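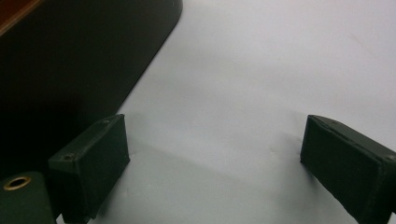

White work surface with an empty stretch near the center.

How to Sort and Store Small Keepsakes in a Divided Tray

Posted 09/03/2020 by Fathima Amarasehinghe

This tutorial covers sorting coins, medallions, pins and similar small items into a four-compartment tray with a lift-off lid. Basic handling of metal pieces is included. Cleaning and valuation are separate subjects.

What you need

A divided tray with a clear lid. Dark trays make pale and gold-colored items easier to find.
A pale sheet large enough to cover most of the table.
Cotton gloves or clean, dry hands.
Paper labels and a soft pencil.

Step 1. Cover the table

Lay the sheet flat and smooth it from the center outward. A small pin back or loose jump ring shows up well on a pale surface and is easily lost on wood grain. Leave the sheet down until the last item is put away.

Step 2. Open the tray

Set the tray near the middle of the sheet. Steady it at the right edge and raise the lid by its opposite side, letting it tilt as it comes up. A straight pull on a snug lid can lift the tray with it and tip the contents. Put the lid down with the inner face up.
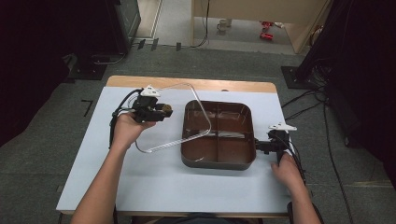
Step 3. Assign the compartments

Give each compartment one category and write it down before filling anything. The layout used for the Clanari box is:

1. Coins and medallions
2. Pins and badges
3. Buttons and cuff links
4. Unidentified items

Do not mix bare metal with anything that has a sharp point. Pin backs scratch polished faces quickly -- close every clasp before the pin goes in.

Step 4. Handle and place each item

Pick up one item at a time and look at both sides over the sheet. Note any chips or scratches on the label, then place the item in its compartment. 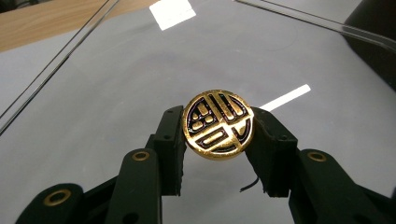

Coins and medallions are always held by the rim. Skin oil dulls a polished face, and a fingerprint left for months may not come off. With a design in black enamel between raised gold strokes, pressure from two opposite points on the edge keeps contact away from both the enamel and the gold. Stand the piece upright to read the design, and turn it under the lamp to check the enamel for chips. Lay it down flat when finished. If several share a compartment, put a disk of acid-free paper between them.

Step 5. Close and label

Lower the lid one side first, then press lightly along the other. Write the box name and the item range on the label. Lorraine Rakena numbers hers from 105 to 112 on a single card, stored under the tray -- this works well for small sets.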